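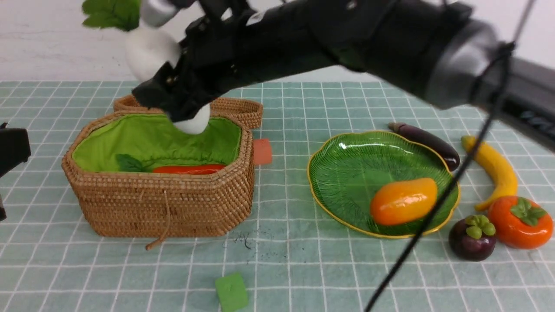 The Rustad lidded basket with its green lining, lid up, shown with the leaf plate, mango, eggplant and banana.

Rustad Lidded Basket and Play Market Pieces
Item 1408
5 min read

We have carried the Rustad basket at Foltmont for long enough now that some of the children who first hauled one around a kitchen are too big for pretend groceries, and we still get letters about it (and the occasional basket back for a new cord, which we are always glad to see). It is a small woven basket with a lid and a bright green lining, and it was made for play food, although plenty of them end up holding yarn or hair clips or whatever it is that a four-year-old has decided must be kept safe this week. If you are looking for a first basket for a play kitchen, or a replacement for the cardboard box that everything currently lives in, we think this is a lovely one to start with.

The basket

The walls are tan rattan, woven tightly, and the shape is somewhere between round and eight-sided, so it has soft corners you can feel when you run your hand around it. We like that shape very much. A perfectly round basket tends to wander when a child is rummaging in it, and a square one always seems to meet a shin sooner or later, and this one sits nicely in between. The lid is woven to go with the walls, and it tips up along the back so that the whole opening is clear for a small hand and a large vegetable.

Rattan is a natural material and it varies. Your basket may be a little lighter or a little more golden than the one we photographed, and the weave may be slightly closer on one side than the other. You may also notice a faint dry-grass smell when you first open the parcel. Leave the lid up for a day or two and it goes away on its own.

The lining and the cord

Now, the lining! This is the part people write to us about. It is a cheerful, grassy green, gathered around the inside of the rim, and it gives the play food something soft to land on. Before we had the lined version we sold a plain one, and it did its job, but the pieces knocked against the bare weave every time somebody went to market at a run, and the smallest bits would work their way into the corners. With the lining in place you can tip the basket out and everything comes with it, including the little loose leaves.

A thin tan cord comes down the front and finishes in a small loop. Children seem to find it immediately and have many uses for it, most of which we would never have thought of. We have heard of a price tag made from a scrap of card, a bell, and in one household a wooden spoon that has to be returned to the loop before supper. Please do keep in mind that it is a cord, and treat it as you would any other cord around babies. If you would like a basket with the cord taken off, tell us in the notes when you order and we will do it before we pack it.

The play food

You can buy the basket alone, and many people do, particularly if there is already a drawer full of toy fruit at home. The full market set comes with six pieces of play food, chosen because the shapes are so different from one another. We find that matters more than having a great many pieces. A child who can reach into a basket without looking and know what is there by feel is having a very good time.

The mango is the glossy one, yellow-orange with a bit of red coming in along the edge, and it is the favorite in our own shop by a wide margin. It fits into a cupped palm as though it had been waiting there. The eggplant is a dark purple, with a small stem end in a gray sort of green, and has a satisfying length to it. The banana is yellow and curved, as a banana should be, and is the piece most likely to be used as a telephone. We have made our peace with that.

The remaining pieces change a little with the season, and we print what is in the current set on the packing slip. If you have a particular wish (a child who will only cook with one color, say, or a grandparent's garden you would like to match) write and ask. We can't always do it, but we do keep a shelf of odd pieces for just this sort of request.

The leaf plate

The green plate is sold separately, and we will admit that it was never meant as a toy. It came to us as a serving plate for the table, with a scalloped edge, a gold-painted rim and the veins of a leaf molded across the surface. Then somebody set a mango on it at the end of a long Thursday and we all rather fell for it. It turns one piece of toy fruit into a whole shop window, and the green of the plate goes very happily with the green of the basket lining.

Because of the painted rim we suggest washing it by hand with a soft cloth and leaving it to air-dry. It shouldn't go in the microwave. For children who are still at the throwing stage, put it up on a shelf for now and let them have a saucer you don't mind losing.

Zivus blocks

We keep the Zivus blocks alongside the market set because the two have a way of getting mixed up in play, and to our minds that is all to the good. The bright green cube and the salmon-pink rectangular block are both sold singly, so you can add one or two without committing to a crate. A pink block stood on end makes a very fair till, or a carton of something, or the customer if there is no brother or sister free. The green one has been cheese, soap and a parcel in the same afternoon. They are also handy for younger children who aren't quite ready to play shop but would very much like to put something in the basket and take it out again, over and over, with great seriousness.

Setting it up at home

You don't need much room. A low table is ideal, with the basket to one side and the plate to the other, and a clear stretch between them for business to be done. We like to put a few things in the basket and leave a few out on the table, so that there is already something going on when the child comes to it. A completely full basket with the lid down can sit all morning without being touched. Put the lid up, with something bright showing against the lining, and it rarely lasts five minutes.

Older children often want to sort. The plate can be for fruit and the basket for vegetables, or the plate for what is ripe today, or for whatever has been ordered by telephone (see banana). Children who enjoy writing will make lists, and a short pencil and a pad of paper tucked beside the basket will keep them busy through the whole of a wet afternoon. Let them spell eggplant however they please.

When it's time to clear up, the basket more or less does the asking for you. We have found that "everything goes to sleep in the basket" works with the smallest ones, and that a slow count works with the rest. Leave the plate and the bigger blocks out, put the food and the leaves in, and bring the lid down last.

Looking after the basket

Keep it somewhere dry and out of strong sun. For crumbs and dust, turn it upside down over the sink and give it a few gentle pats, then go along the weave with a soft, dry brush (an old pastry brush is perfect). Sticky spots on the rattan can be wiped with a damp cloth, but please don't soak it, and let it dry with the lid up before you put anything back inside.

Spot-clean the lining with cool water and a drop of mild soap. Press it with a towel and smooth it back into place while it is still a little damp, and it will settle into its gathers again. If a strand of rattan works loose, tuck it back under its neighbor with the tip of a blunt needle. Pulling on it only makes the gap larger.

The play food wants nothing more than a wipe.

Ordering and delivery

The basket, the market set, the leaf plate and the blocks are all packed at our Warkgate storeroom. We wrap the plate by itself and put the play food inside the basket, so please look there before writing to tell us that the mango is missing! Orders placed before noon usually leave the same day. In July we close the storeroom for a week, and there is a note in the shopping cart when that is coming up.

You have 100 days to send back anything you aren't happy with, and we don't mind if the basket has been played with a little. New cords and linings are kept in stock. When you write for one, give us the item number, 1408, and tell us whether your lining is the green or the older cream, and we'll find the right one for you.

If you are buying for a nursery or a classroom and would like several baskets, do get in touch first. The weavers work in small batches, and we would much rather set yours aside than have you wait on half an order.

Related items
Rustad Basket, Unlined
Replacement Lining for Rustad Basket, Green
Foltmont Leaf Plate with Gold Rim
Zivus Single Block, Salmon Pink
Zivus Single Block, Bright Green
Warkgate Storeroom Seconds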